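Can a Machine Tidy My Room Yet?
Project report, Household Automation elective
Group 6: Lewis, Husov and me

1. What we set out to do

The course brief asked us to pick one chore and find out how close machines are to doing it. The other groups took floors, windows and lawns, all of which you can already buy a machine for, so their reports will have charts that go up. We took putting away jewelry. Lewis argued that it was small, light and safe, and that a thing weighing less than a spoon could not be much trouble. I would like it on record that Lewis said this in January and has not repeated it.

The chore goes like this. Jewelry is lying on a bed. It should be in a box. A bored ten-year-old does it in under a minute and complains the whole way. We split the job into spotting an item, picking it up, carrying it, letting go of it, and knowing when to stop, and we scored each part separately, which is how you get partial credit for a machine that does not finish.

2. The picking problem

Most two-jaw grippers are at their best with something like a can or a block. It has two sides, the sides face each other, and it stays the same shape while you squeeze. Jewelry lying on bedding offers almost none of this. The bedding gives way when you press on it, so the jaws either stop too high and close on air or go too low and come up with a pinch of bedspread.

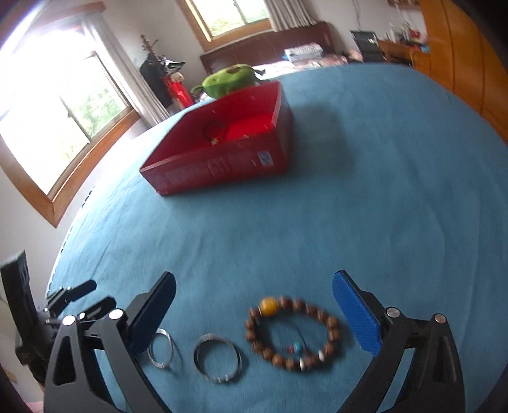 A bracelet is the easy case, Benedikt Hagedorn wrote in the margin of our first draft, and you should be suspicious of any success rate that starts with bracelets. He went on to say that a ring of beads gives you a hole to aim at and a good thick edge to hold, and that we ought to try the same thing with a fine chain before we used the word "solved" anywhere. We had used it twice. It has been taken out.

He was right about the chain. Our simulated arm, which Husov named Wondumura for reasons he has declined to put in writing, made 142 attempts across all the item types. Beaded bracelets went well. Coiled metal bands went well until one of them sprang open a little in the jaws, at which point the software decided it was holding a different object and went looking for the first one. Fine chains it mostly pushed around. On one run it spent 30 seconds herding a necklace across the bedspread like a very patient dog, and then reported the task complete.

3. The putting-down problem

We had given this part half a page in our plan. It ended up taking most of the semester. Letting go sounds like the opposite of picking up, and in the code it nearly is – you open the jaws. In a real box the last item always lands on the ones before it, and a clasp is a small hook looking for something to catch. From then on the machine is dealing with a single object made of several, and it has no name for that.
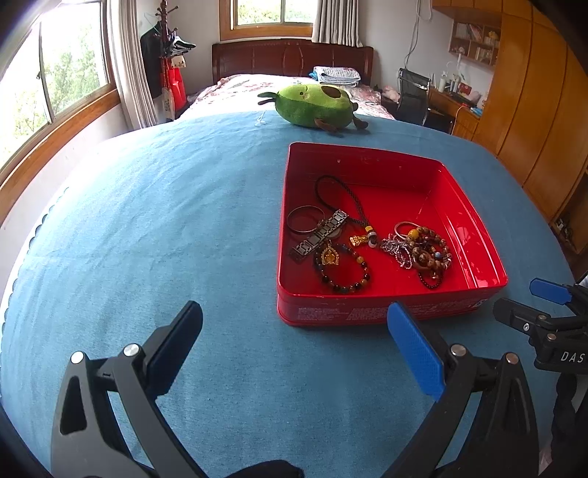
Scoring was where the three of us argued most. Our first rule said an item was put away if it ended up inside the walls of the box. By that rule you could drop everything in from shoulder height and get full marks. Husov wanted a stricter one, in which each item had to be liftable again without bringing its neighbors along. Take the red tray on the bed: a watch band, a black cord, a silver bangle and more are in a tangle toward the left, there is a heap with a necklace and wooden beads over on the right, and a good part of that right half is still bare metal. Under the first rule, every piece in there scores. Under Husov's, I wouldn't like to bet on the cord. A person sees the free space and uses it, or at least feels bad about not using it. Wondumura had no such feelings, because we never wrote any. We reported both scores, and the gap between them is the most useful thing in our results table.

4. Knowing when to stop

The weakest part by far. Our program stopped when it could see nothing left on the bedding, and a thin ring against a patterned spread is very good at being nothing. We also had to tell it what was not jewelry. The Skorkine detector we used off the shelf was keen on buttons, and in one test room it proposed a plush toy as a large pendant.

5. So, can it?

With beaded bracelets, one at a time, well spaced, into a deep box: yes, slowly. With an ordinary person's jewelry: no. We think touch sensing in the finger pads would help more than a better camera would, mainly with chains, where the machine needs to feel whether it has one strand or three. Lewis disagrees and wants a better camera. His section is in the appendix, and it is longer than this report.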